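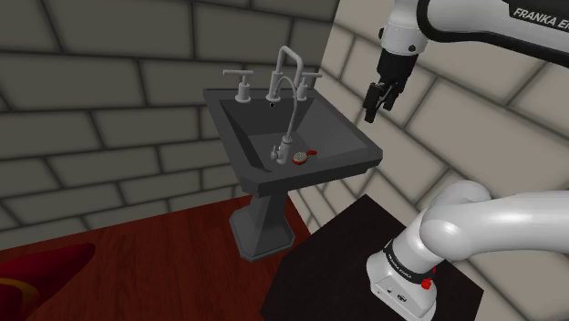

Robotics > Simulation > Working papers
Home Papers Data Code About
9 min read

5. Does success in simulation mean what we say it means?

5.1 What was tested

The results in Section 4 put Edero well ahead of Kundo on the Jemberg household tasks. We ran those experiments and we stand by the numbers as recorded. We are less sure that they support the reading usually given to this kind of result, which is that the better policy "understands" more about sinks, shelves and drawers. This section reports the checks we ran before letting ourselves write that sentence. We ended up not writing it.

All trials used the frozen Jemberg build of October 28, 2019. Each policy was trained on 2,000 simulated demonstrations and scored over 1,000 test episodes per task, with a limit of 30 seconds per episode. Scenes were laid out by the Sasaki generator, which picks a fixture, a wall and floor finish, a position for the arm, and some clutter. The pick-from-sink task, shown in Figure 5, is the one where the gap between the two policies was largest, so we chose it for a closer look.

5.2 The sink task

The arm is mounted on a low black table beside a pedestal sink and has to lift a small round object out of the basin. On paper this is a hard reach. The gripper has to come in over the rim and then go down into a deep basin with sloping sides, and in the layout of Figure 5 the head of the pull-down sprayer is lying right next to the target. A tall spout stands over the back of the basin. We expected failures from collisions with the rim and from the fingers closing on the sprayer by mistake.

Those failures were rare for both policies. Most of Kundo's failed episodes ended with the fingers closing too high, and most of Edero's successes came from one short, steep approach that hardly changed from episode to episode. That bothered us. A policy that is reading the scene ought to change its path when the scene changes, at least a little.

5.3 Moving the target

We reran the task with one change. Sasaki places the target at a random point on the basin floor, or so its settings file states. When we plotted the placements, they bunched up on the side of the basin nearer the arm. The generator throws out any placement that touches another object, and the hose and sprayer take up a good part of the floor, so the random draw is a good deal less random than it looks. Both policies had been trained and tested on this same bunched set.

With the target forced to the far side, Edero's lead over Kundo shrank to 6 points. It was still a lead. It was no longer one we would build a title on.

5.4 Changing the background

We then swapped wall and floor textures while leaving every object in place. The block walls and the plank floor in Figure 5 are surface finishes and should have nothing to do with grasping. Kundo's score barely moved. Edero's dropped on the plain walls and recovered when the block pattern came back. One possible cause is that the mortar lines give the vision module a handy set of straight edges for judging depth. We have not shown this. A test with the lines rotated or blurred would be a fair start, and we did not run it for this version.

5.5 Contact

Contact is the part of the simulator we trust least. The target is modeled as a rigid body with a single friction value, while a real scrubbing tool of that size would give under the fingers. The hose holds its curve through the whole episode, because it is a fixed shape in the scene file, and a gripper that brushes against it gets no tug in return. Water is not modeled at all. Lowering the friction value by a modest amount cost both policies more than the change of textures did, and the order of the two policies flipped at the lowest setting we tried.

We do not offer that flip as a finding about Kundo. The friction value shipped with Jemberg has no source that we could trace, and neither do the values we replaced it with.

5.6 What we claim

Edero scores higher than Kundo on the default Jemberg scenes. On the sink task, a large part of the difference goes away when the targets are spread over the whole basin floor, and some of what is left depends on wall texture. We did not repeat these checks on the drawer and shelf tasks, and readers should treat those rows of the main table with the same caution. No trial was run on hardware.

Figure 5. Pick-from-sink task as rendered in simulation, with the gripper hanging to the right of the basin, a little above rim level, and not yet holding the target.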